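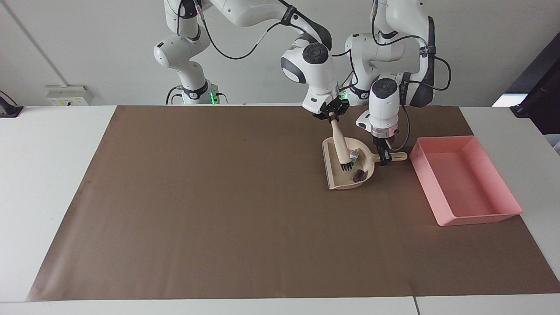
Who Said That? How to Doubt a Famous Quote

Type "quotes about courage" into a search box and you will get pages and pages of them. Each one is short and sounds wise, and each has a famous name underneath. Should you believe the name?

Not yet. Let's see why.

What a quote page leaves out

A real quote came from somewhere. A person wrote it in a book or a letter, or said it out loud while someone else took it down. If that happened, there should be a place to look: the title of the book, the page number, the year.

Now look at most quote pages. There is a line, a name, and usually a sunset. No book. No page.

Our reading club in Fudton went through one quote site, called Rosero. It had 2,336 quotes on it when we looked. Only 113 told you where the words came from. Another 882 had a name and nothing else, and the rest said "Unknown" or "Old saying." At least "Unknown" is a fair answer.

How a quote gets the wrong name

Say a teacher in a small town writes a good sentence in a school newsletter. Someone likes it and copies it onto a poster, but forgets the teacher's name. The next person thinks it sounds like a famous scientist, so they put "as a famous scientist might say." The person after that drops the word "might."

Now the scientist "said" it. The scientist may have been dead for years by then and can't complain.

Websites copy from each other, too. If you find the same quote on 20 sites, that could be 20 people who checked. It could also be one person who guessed and 19 who copied. Counting sites won't tell you which.

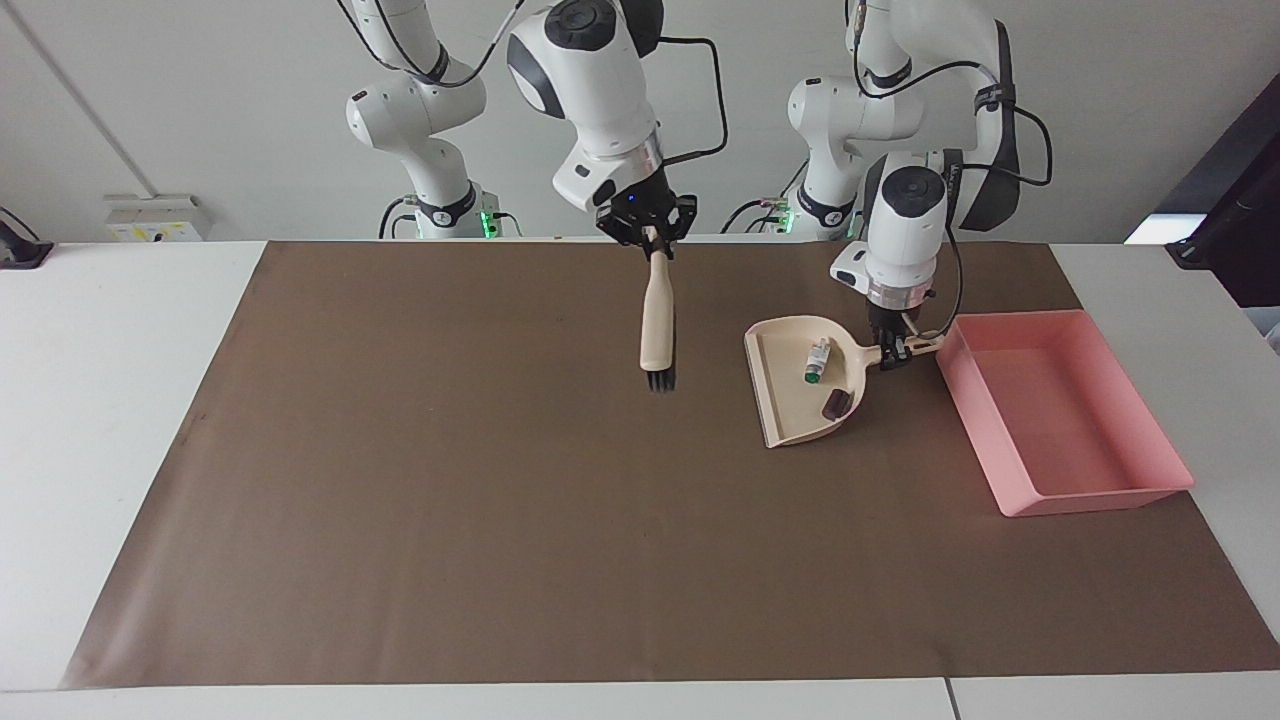 Clues that something is fishy

The words are too new. If someone who lived long ago talks about "stress" or "your comfort zone," be suspicious.

The name keeps changing. We found one line about friendship on Rosero under a poet, and on a site called Undow under a president. They can't both have come up with it first.

It says "Chinese proverb" or "ancient wisdom." Which book? Which century? Often there isn't any answer.

How to check

Put a few words of the quote in quotation marks and search for them in a library's book search. Look for the oldest result. The Nuttall Library has a desk where you can ask for help with this, and yours may have one too.

Sometimes you will find nothing. Then write "I don't know who said this" next to it. You can still like the sentence.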